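Incoming check, used exam room equipment, with comments

Lot 104, bought at auction from the Malla clinic clearance. Seller's grade: "good, working when removed." I have read that phrase on plenty of listings and it has meant something different each time. Boxes are marked Pass, Fail or Hold. Hold means it stays off the sales shelf until somebody proves the point.

1. Paperwork matches goods
Hold. The listing says two Rimano wall-mount blood pressure units. The packing slip says one wall mount and one "other." The other is a desk model with a different hose fitting. Seller has been asked which one we paid for.

2. Serial plates present and readable
Pass for the wall unit, ending 1648. Fail for the desk unit. The plate is there but has been wiped with something strong and the last digits are gone. Do not guess them from the box.
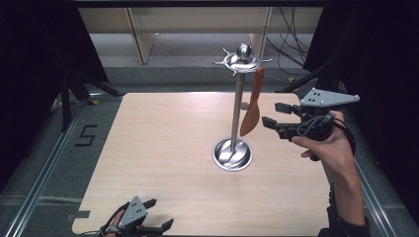 3. Cuffs and hoses
Fail. Two of the cuffs leak at the seam when held at pressure. The seller's note says cuffs were "tested," with no word on how or against what. All cuffs to be replaced before resale, and the cost comes off the lot.

4. Gauge reading against our reference
Wall unit Pass, desk unit Hold. The desk unit agrees at the low end and drifts as it goes up. Somebody will say it only needs a tap. It does not need a tap, it needs a bench check and a written result.

5. Stethoscopes, 4 supplied
Pass on tubing, no cracks or stickiness. Hold on the brand. The listing calls them Gonton, but there is no mark on the chest pieces and the ear tips are a generic size. Sell as unbranded unless the seller comes up with an invoice.
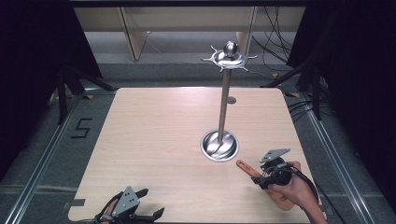
6. Exam lamp
Fail. The cord has been shortened and a new plug fitted. The work looks tidy – that is not the same as knowing who did it. Cord to be replaced as a whole, then ground test.

7. Calibration stickers
Hold. The sticker on the wall unit says May, with no year. A sticker tells me a sticker was applied. Certificate requested.

8. Cleaning record
Fail. The form has every box ticked in the same pen with the same slanting tick, including the box for a centrifuge that was not in the lot. Treat everything as uncleaned and start over.

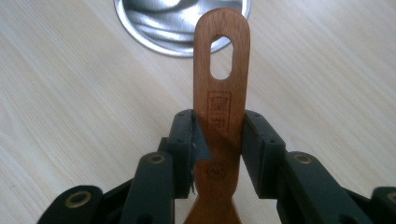 Shokri, 22nd October

Second visit to the lot after the seller's reply. The missing invoice is "being looked for." They offer a 400 dollar credit if we drop items 1 and 5. I would not take it yet. The credit does not make the desk unit read right, and once we accept we lose the return.

9. Desk unit, repeat reading
Fail. Same drift as before, with a new hose and a new cuff. Tagged and moved to returns.

10. Lamp after cord replacement
Pass on ground test. The arm still sags when fully extended, so mention that in the listing, in plain words.
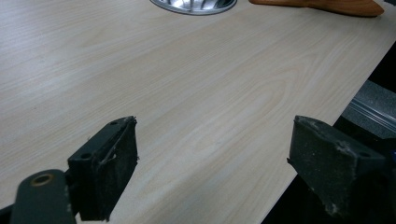 11. Certificate for the wall unit
Hold. A scan arrived. The serial on it is right, but the lab name is cropped out and there is no signature. Asked for the full page.

12. Repacking
Pass. Original foam was crumbling and has been thrown out. Wall unit double boxed, hose coiled loosely, bracket bagged separately with its screws.

Overall: not cleared. Items 1, 5, 7 and 11 are still open with the seller. Cuffs are on order. Do not list any part of the lot as "calibrated" until item 11 is closed, whatever the sticker says.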